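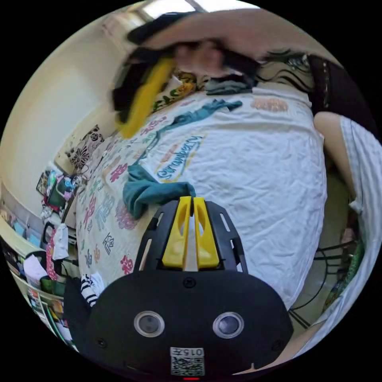
4. Cuts in the Second-Act Duets

The performing scores in the Sawatzky collection were used by singers, conductors and prompters at the Tarnoveck opera house over many seasons, and most of them carry several layers of marking. In this section we look only at cuts, and only at cuts in duets. Arias were cut too, but the marks there are harder to read, as a singer who wanted a lower key or a shorter cadenza often wrote over the same bars. Duets needed the agreement of two singers and the conductor, so the marks tend to be firmer and to match across the parts.

The house had 700 seats and an orchestra that was small for the repertoire it played. Both facts matter for what follows. A small pit meant that passages resting on sustained brass or divided strings were awkward to perform as printed, and we expected to find these cut first. The scores do not bear this out. Where the orchestra could not cover a passage, the players usually rearranged it, and the vocal line stayed in place. The cuts fall mostly on repeated text.

The usual pattern can be seen in the fast closing part of a duet, where the two voices sing the same verse twice. In the Tarnoveck scores the second verse is struck out with a single diagonal line, and a sign in blue pencil sends the players to the coda. In 16 of the duets the join is made at the same point, just after the first full cadence, even when the printed score offers an easier place a few bars later. We take this to be a house habit passed from one conductor to the next. It also explains some odd harmonic jumps that a visiting conductor would have been likely to smooth over.

Slow movements were treated with more care. The lovers' first exchange is almost never shortened, and in several scores an earlier cut has been rubbed out and the bars restored. One vocal score has a note beside such a passage, reading "all of it, please." The hand does not match any of the hands we describe in Section 3. Earlier writing on provincial opera has tended to treat cutting as a matter of time and money, with the longest numbers suffering most. For Tarnoveck this is only partly right. The slow movements are often longer in performance than the fast ones, and a manager looking for minutes would have started there.

A comparison with the Prullov theater is useful, though the material is thinner. Prullov hired its scores from the Plaltar lending library, which asked for all pencil marks to be removed before return. Many were removed badly. Under a raking light we could recover cuts in 2 of the duets that also survive at Tarnoveck – too few for a general claim, but enough to show that the two houses did not share a single set of cuts. In one of them Prullov drops the opening recitative and keeps both verses of the close, the reverse of the Tarnoveck practice. The singers there may simply have wanted the repeat for the applause it brought.

Timing notes give some help with the effect of the cuts on the evening as a whole. The prompter at Tarnoveck wrote the length of each act inside the back cover, and in one case added up the seconds saved by a single cut, which came to 60. That is a small gain for a change that removes half the closing section. The same book shows a much longer intermission in March than in the fall, with no reason given, and the extra time there is greater than everything saved by the cuts.

We have not tried to date the separate layers of marking from the pencil alone. Blue pencil is found throughout the collection, and red appears in parts that were certainly in use at the same time. Where we speak of an earlier or later cut, the order rests on erasure or on one mark crossing another. The cast lists, discussed in the next section, allow a few of the layers to be placed more closely.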